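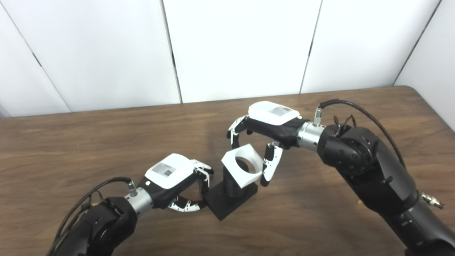

Foto: archivo de Ellerum

El turno de la puesta a punto

En el taller de Ellerum en Fividberg, la célula de dos brazos no empieza a trabajar hasta que alguien le ha pasado la mano por los cables. Se hace a las siete, con los motores sin tensión y la mesa despejada. Cada muñeca lleva su conector plateado y de él sale un cable negro que vuelve hacia el brazo formando un bucle. El técnico de turno comprueba que el bucle tenga holgura y que la rosca no se haya aflojado durante la noche. Luego anota la revisión en un cuaderno de tapas duras que cuelga junto a la puerta.

La célula forma parte del proyecto Grumurham, dedicado al montaje de piezas pequeñas con manos de varios dedos. El ejercicio de ajuste es siempre el mismo: un bloque blanco con un agujero redondo y una base negra con un poste. El bloque tiene que acabar en el poste y volver a salir de él, con las dos manos repartiéndose el trabajo. Una sujeta o acompaña la base y la otra lleva el bloque.

La pieza es sencilla a propósito. Si el agujero no entra, en el taller saben que el fallo suele estar en la posición de reposo de algún dedo, y por ahí empiezan. Un dedo que cierra 2 milímetros antes de tiempo empuja la base y descoloca todo lo demás. Antes se corregía en el programa. Ahora se corrige primero la mano y el programa se toca lo menos posible – fue una decisión discutida, que alargó bastante las primeras semanas.
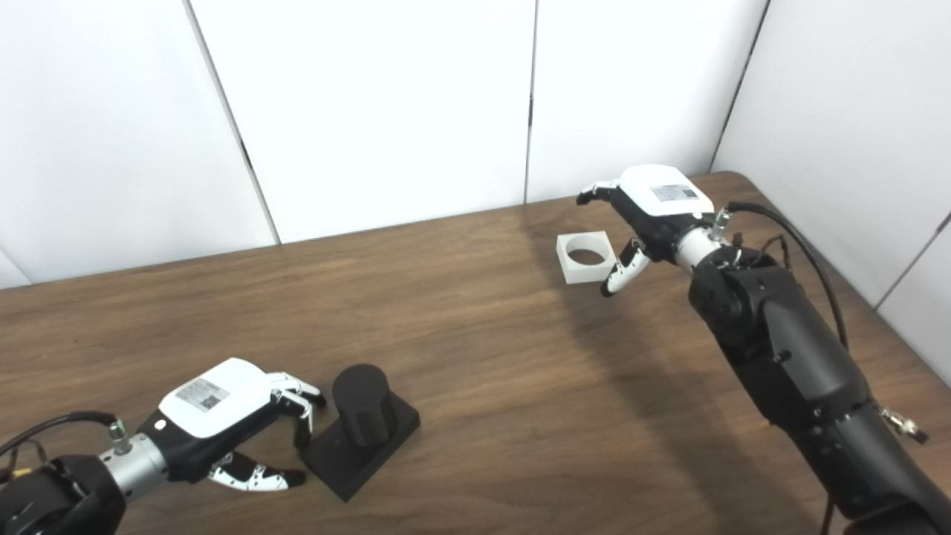 Once articulaciones por mano

Cada mano tiene 11 articulaciones que se calibran una por una. El procedimiento ocupa una hoja por las dos caras y empieza por el pulgar, que es el que más se desgasta en este montaje. Se lleva el dedo a su tope, se espera a que la lectura se estabilice y se guarda el valor. Si difiere del anterior más de lo permitido, se repite. Si vuelve a diferir, se abre la carcasa y se revisa el tendón.

Abrir la carcasa es lo que nadie quiere hacer a media mañana. La tapa blanca sale con facilidad, pero hay que apartar cables finos que vuelven mal a su sitio, y cerrar sin pellizcar ninguno lleva su tiempo. En Ellerum guardan tendones ya cortados en un cajón, en bolsas marcadas con la fecha de corte. El recambio completo de un dedo se hace en 10 minutos cuando todo va bien.

Desde que arrancó el proyecto se han registrado más de 170 intervenciones, casi todas menores: tornillos, conectores, yemas gastadas. Las averías serias fueron pocas y coincidieron con el traslado desde Hollenstein, donde la célula estuvo montada hasta junio. Allí la mesa era más baja y los brazos trabajaban con otra inclinación.

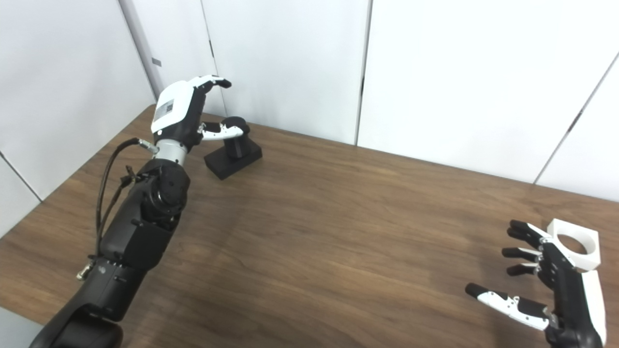 Tras el traslado hubo que medir de nuevo la altura de los dos brazos respecto al tablero y rehacer los límites de giro del codo. También se cambió el recorrido de los cables, que en Hollenstein rozaban el borde de la mesa cada vez que un brazo se recogía.

Queda pendiente la iluminación. La madera refleja la luz del techo y el equipo quiere probar una superficie mate antes de dar por buenos los ajustes de visión. Hasta entonces, la última tarea de la tarde es pasar un paño seco por el tablero y dejar las dos manos abiertas, que es como las espera el turno de las siete.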